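Haushaltsroboter für die Küche: schon brauchbar oder noch Spielzeug?
Forum > Haushalt & Technik > Automatisierung

moosgruen_77
Hallo zusammen, meine Schwägerin will sich auf die Warteliste für den Genia setzen lassen. 289 Euro im Monat Miete, Mindestlaufzeit ein Jahr. Der Hersteller wirbt damit, dass das Ding »die Küche übernimmt«. Ich bin da skeptisch. Im Werbefilm läuft alles glatt, aber da liegt auch nie etwas herum. Mich interessiert das Banale: Arbeitsplatte abräumen, Becher wegstellen, Küchenrolle zurück an ihren Platz, Brot in den Kasten. Kann das heute irgendeine Maschine, ohne dass ich danebenstehe? Es muss nicht schnell gehen. Wenn ich aber hinterher selbst aufräume, kann ich mir das Geld sparen. Erfahrungen gern auch mit anderen Geräten, bitte keine Prospekttexte.

Soddale
Ich teste für einen kleinen Küchenbauer Greifsysteme, größtenteils in der Simulation. Kurz gesagt: abräumen nein, einzelne Teile umsetzen ja, mit Einschränkungen.

Das Problem fängt früher an, als die meisten denken. Eine Arbeitsplatte mit kräftiger Maserung ist für die Bilderkennung schon lästig, und dann liegen die Sachen ja nicht ordentlich da.

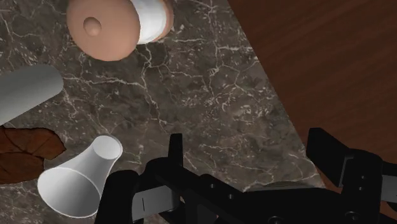 Simulation: Greifer über der Marmorplatte, links davon die Teile zum Wegräumen.

Etwas Weißes, Rundes, das auf der Seite liegt, kann vieles sein. Ein Mensch schaut kurz hin und weiß Bescheid. Die Software rät, und wenn sie falsch rät, passt der Griff nicht. In unserer letzten Reihe hatten wir 224 Durchläufe mit wechselnder Anordnung. Bei 19 davon war am Ende alles dort, wo es hinsollte. Und das war am Rechner, wo kein Krümel im Gelenk steckt und kein Kind dazwischenläuft.

Eine Hand mit Fingern statt zweier Backen hilft bei manchen Formen. Dafür hat man mehr Gelenke, die falsch stehen können.
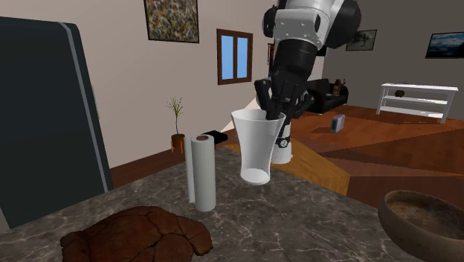
Einen Becher von innen zu fassen ist ja ganz nett, nur hätte ich in meiner Küche gern, dass niemand in das Trinkgefäß greift, schon gar nicht mit einer Hand, die vorher am Brot war. Solche Dinge stehen in keinem Datenblatt. Gezählt wird, ob der Becher oben bleibt. Ob man danach noch daraus trinken mag, fragt keiner ab, und was passiert, wenn er halb voll ist, probieren die Hersteller auch nicht gern vor Publikum.

Für 289 Euro im Monat würde ich eine Vorführung in der eigenen Küche verlangen, mit dem eigenen Geschirr und ohne Fernsteuerung im Hintergrund. Nach Letzterem ausdrücklich fragen und die Antwort schriftlich geben lassen.

Erton
Finger weg. Hatte einen Fensterputzroboter, lag nach zwei Wochen im Blumenbeet. Das ist alles derselbe Kram.

Boonchu
Den Fensterputzer würde ich nicht in denselben Topf werfen, aber in der Sache bin ich bei Soddale. Wir haben in der Werkstatt einen Arm, der Kleinteile in Kisten legt. Das klappt, solange die Kisten am Anschlag stehen und nur eine Sorte Teile kommt. Sobald jemand einen Lappen auf den Tisch legt, bleibt er stehen und wartet. In einer Küche liegt immer irgendwo ein Lappen.

Was ich noch fragen würde:
- Wer haftet, wenn Geschirr kaputtgeht?
- Was kostet der Techniker nach Ablauf der Garantie?
- Wie kommt man vor Ende der Laufzeit aus dem Vertrag?

Für das Abräumen nach dem Frühstück brauche ich 10 Minuten, Abwischen inklusive. Dafür müsste so ein Gerät schon sehr viel mehr können als Becher anheben. Ich würde die Warteliste auslassen und in ein paar Jahren noch mal schauen.

moosgruen_77
Danke euch, das mit der Vorführung gebe ich weiter. Zur Haftung steht im Vertragsentwurf bisher kein Wort, da hakt sie jetzt nach.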